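Irkura Animal Rehoming Society

The Irkura Animal Rehoming Society, usually called Irkura Rehoming, is a small charity that finds new homes for dogs, cats and rabbits. It was started by Loan Hầu and Teodoro Agbayani, who had both worked at the counter of a veterinary clinic and were tired of seeing healthy animals handed over with no place to go. The society does not have a large shelter building. Most of its animals live with foster families until they are adopted, and only a few are kept at the rooms on Lương Street, where the office is also located.

Origin and name

The name comes from the neighbourhood of Irkura, where the first foster homes were. In the early period the society was only a telephone number and a notebook. Hầu answered the calls in the evening, and Agbayani drove the animals in his own car. The first animal placed was an old grey cat called Biscuit, who lived with her new family for six years more and appears on the society's membership card.

The society was registered as a charity after two years of informal work. Registration made it possible to receive donations from businesses and to sign an agreement with the Stokonico veterinary clinic, under which all animals are desexed, vaccinated and microchipped before adoption. The agreement is still in force, although the price list attached to it has been changed several times.

Foster program

Foster families receive food, a carrier and a blanket from the society, and they pay nothing for veterinary treatment if it is arranged through the office. In exchange they must keep the animal indoors at night and write a short report every second week. The reports are read by Thu Giáp, who became the foster coordinator when the number of homes grew too large for the founders to visit by themselves.

At the time of the annual report dated 2/27/20, the society had 87 registered foster homes. Not all of them were active in the same period. Many families take animals only in the school holidays, and others accept only cats, or only dogs under a certain weight. Rabbits are the most difficult to place in foster care, as few homes have enough room for a proper enclosure, and for this reason the rabbits are often those who stay at Lương Street.

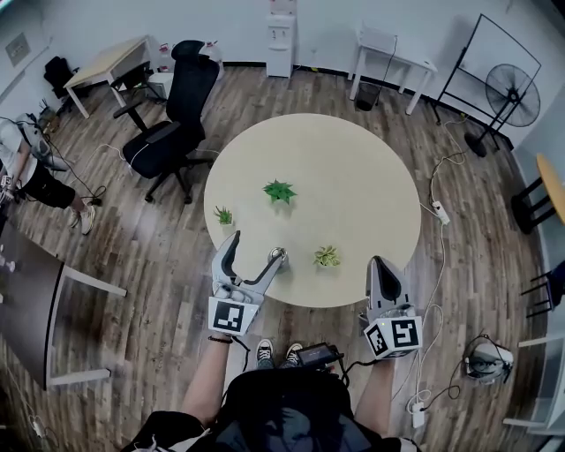 A foster family may adopt the animal it is caring for. Inside the society this is called "staying put", and it was at first discouraged, in the belief that every adoption of this kind meant one foster home lost. The rule was dropped after Giáp compared the records and found that most of these families continued to foster afterwards.

Adoption procedure

A person who wishes to adopt fills in a form and has a conversation with a member of the society, by telephone or at the office. A home visit is required for dogs and rabbits – for cats it is optional, but recommended where the home is close to a busy road. After the visit there is a trial period of two weeks. The animal can be returned during this time without any explanation, and the fee is given back in full.

The adoption fee is $100 for a cat and is higher for a dog. Two cats that have grown up together are placed as a pair for the price of one. Senior animals are offered with no fee, but the adopter is asked to show that future veterinary costs can be covered.

Events

The best known event of the society is the August Walk, which follows the river path from the Trasetti bridge to the sports ground. Dogs and their owners walk together, and animals waiting for adoption join at the end of the line wearing a yellow scarf. The walk was first organized by Quang Văn, a dog trainer, who also gives a free obedience class on the grass when it is over. In one year the walk was cancelled on account of smoke, and the registration money was moved to the following summer at the request of the participants.

A smaller open day is held at the office in winter. It is intended mainly for families with children who have never kept an animal.

Criticism

The society has been criticized for its slow procedure. Some applicants waited six weeks for a home visit, and a letter in the local newspaper asked why an animal should remain in foster care when a good home was already found. Thịnh Giáp, who was then chair, answered that visits depend on unpaid people with jobs, and that the society would not shorten the list of questions. Since then the visits can be made in the evening also, and the waiting time is shown on the form.

See also

Foster care of animals
Desexing
Microchip (animal)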